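Workshop Tips: Comparing Grippers on Glass and Other Smooth Kitchenware

These notes cover bench comparison of small grippers on household objects: beakers, tumblers, jars, measuring cups. They assume a working arm, a controller that logs finger position, and a gripper with adjustable force. Names used below are our own bench names. Aken is the parallel gripper with flat pads, Coman is the same body with grooved pads, and Furis is the three-finger unit.

Before the first grasp

Wash the glass in dish soap, rinse it twice and dry it with a lint-free towel. Fingerprints change the grip more than most pad materials do. Wipe the pads with isopropyl alcohol and let them stand for five minutes.

Put a cloth on the table. Bare wire or slotted metal chips a rim on the first drop, and small glass bases catch between the bars. A cotton or polyester tablecloth works. Tape the corners if the arm will drag anything sideways. A busy print is fine for grip tests, but run camera tests on it separately from camera tests on a plain cloth and keep the two sets of numbers apart.

Secure the cables to the arm with a hook-and-loop strap on a straight segment, never across a joint. Leave enough slack for full wrist rotation. Jog the wrist to both limits by hand before running a program and watch the connector at the gripper end.

Setting the force

Start at the lowest setting that closes the fingers. Raise it one step at a time until the glass stays put for 3 seconds off the cloth, then add one step. Write down that value. On thin-walled glass, stop there. Aken needs a higher setting than Coman on a dry tumbler, and the order reverses on anything with molded ridges.

Grip the wall below the rim. A spout or a rolled lip gives a false reading, as the pad rests on the edge and carries the load there.

Clear glass on its side is the harder case. The pads meet a curve, contact is a narrow line, and the vessel can rotate in the fingers. Test it with the tilt you expect to use for pouring, and test it empty before adding water.
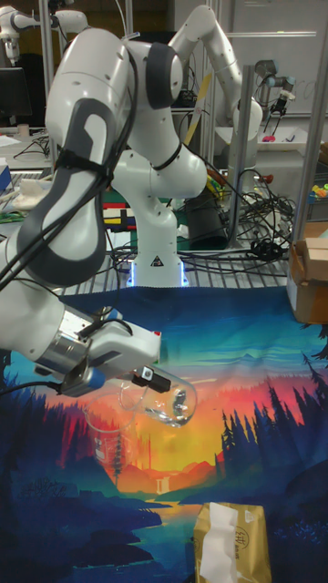
Glass beaker held on a tilt in the parallel gripper, over the printed cloth.

For the tilt test, mark the outside of the vessel with a strip of masking tape at the top of the curve. After each hold, compare the tape with its starting position. Any shift larger than the width of the tape counts as a slip. Do not judge by eye from the graduation marks, which are hard to read against a patterned background.

Adding water

Use 200 ml in a vessel rated for at least twice that. Fill it upright, lift, hold, and only then tilt. Keep a towel or a box of tissues within reach, and keep power strips and plugs off the tabletop. Dry the outside of the glass and both pads between runs. A damp pad gave us good lifts and bad holds, and the bad holds came late enough to be missed in a short test.

Cameras

Depth cameras read clear glass poorly. Typical results are a hole where the glass should be or a reading of the surface behind it. Things that helped on our bench:

Move the lamp to one side. Overhead light puts a highlight on the wall of the glass and the detector follows it.
Teach the grasp point with a frosted or taped copy of the same vessel, then swap in the clear one.
Put a color camera beside the depth camera and take the outline from color.
Check for stray matches on the cloth. Bright bands and hard edges in a print are the usual source.

Controller settings

The Trasville controller ships with a fast close. Cut the approach speed by half for the last stretch and leave the opening speed alone. Turn off automatic regrip during comparisons; it hides slips in the log. If two arms share a table, set a keep-out zone for the idle one and park it before each run.

Results so far

The log holds 1668 grasps across all three grippers. Aken with clean flat pads held 94 percent of its upright lifts. Figures for tilted glass are kept on a separate sheet and should not be averaged in. Furis has not been run on tilted glass.

Pad care

Replace silicone pads when the face turns shiny. Store spares flat in a closed bag, away from sunlight. Foam pads pick up lint from a cloth and need a pass with packing tape every session. Check the pad screws on Tuesday before the week's first long run, and recheck the force value after any pad change.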